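Workshop notebook – star tracker and night kit

Picking up where the January pages stop. The tracker still drifts on anything longer than a short exposure and I want it sorted before the ridge overnight. The Marklow trip is two nights, the first one at the lower camp and the second on the bald, and there won't be a bench or a vise up there. Whatever goes in the packs has to work with gloves on.

Drift first. I had blamed polar alignment, same as everyone does. Took the tracker off the wedge and ran it on the bench with the dial gauge against the arm. The arm moves evenly for a while, then sticks, then catches up. So the worm is binding at one spot per turn. Backed the mesh screw off a hair, ran it again, and the stick got smaller but there was play when I pushed the arm by hand. Went back in half as much and left it there. Old grease was stiff and gray. Cleaned it out with a toothbrush and put in the light grease from the blue tin. Do not use the axle grease again, it sets up like candle wax in the cold.

After regreasing, put the whole thing in the chest freezer for an hour and ran it straight out of there. Still moving, slight hesitation at the same spot. Good enough for the wide lens. For the longer lens I would not trust it.

The Lehner ball head is a separate problem. The clamp creeps under the heavy body when the camera is tipped past about halfway. Took the clamp apart and found grit in the cup. Wiped it with alcohol, no oil. It held overnight on the bench with the heavy body on it. Marked the knob with a paint pen so we can tell by headlamp whether it is fully closed.
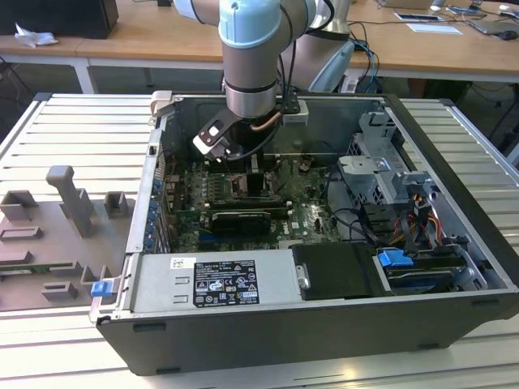 Marklow, 27 February 2023

Batteries today. Ran both of the big packs down on the dew heater to see what we can count on. The newer one did a full night at medium with some left. The older one quit well before that, so it goes in the car and not up the hill. The heater band itself is fine but the plug is loose in the socket and drops out if the tripod gets bumped. Wrapped the plug with two turns of tape and tied the cable to the leg with a hair elastic. Ugly, works.

Note on heater settings: low was enough on the last calm night at Urkura. On the bald there is usually wind, and wind keeps the dew off by itself. Start at low, check the front glass with a red light every so often, go up only if it fogs. High is a waste of battery.

Camera cards. Formatted all of them in the camera they will be used in. The slow one stays home. It makes the camera pause between frames, and the gaps show up in star trails as dotted lines. Lost a whole set that way in January and spent an evening looking for a fault in the timer before I thought of the card.

Timer settings for the group, so we all teach the same thing:

Trails: 30 second frames, one second between, long noise reduction OFF.
Untracked Milky Way on the wide lens: start at 16 seconds, f/2, ISO 3,000 or the nearest stop the camera has. Look at the corners and adjust.
Moon up: drop ISO to 1,000 and look again before changing anything else.
Tracked: only on the wide lens until the worm is sorted.

People will ask to go longer on the untracked shots. Let them try one and zoom in on it. Faster than explaining.

Tripods. Checked the leg locks on the loaners. One has a twist lock that slips when it is cold and the collar is worn smooth inside. Pulled it from the set. The others got new rubber feet where they were missing. The spikes are in the small parts drawer and should come along, as the ground on top is turf over rock and the rubber feet sink and settle during a long exposure. Hang the pack from the center hook only if it touches the ground. A swinging pack is worse than none.

Stacking software: tried the new release of Groltosness on the Urkura frames. Foreground masking is better around bare branches, but it still makes a bright line along the ridge when there is haze. The old version did not. Keeping both installed for now. Raw files from that night are in the shared folder under Urkura, and the darks are in the same place. Please don't rename them, the software looks for the folder name.

Still to do:

Second freezer run with the tracker, a longer one this time
Find the spare wedge bolt, or buy one
Red tape over the charging light on the newer battery
Print the timer settings on something waterproof
Ask at the trailhead store whether the upper spring is running, otherwise we carry water for both camps

Tracker is on the left shelf with the cover off. Leave it off, I want to see if the new grease migrates.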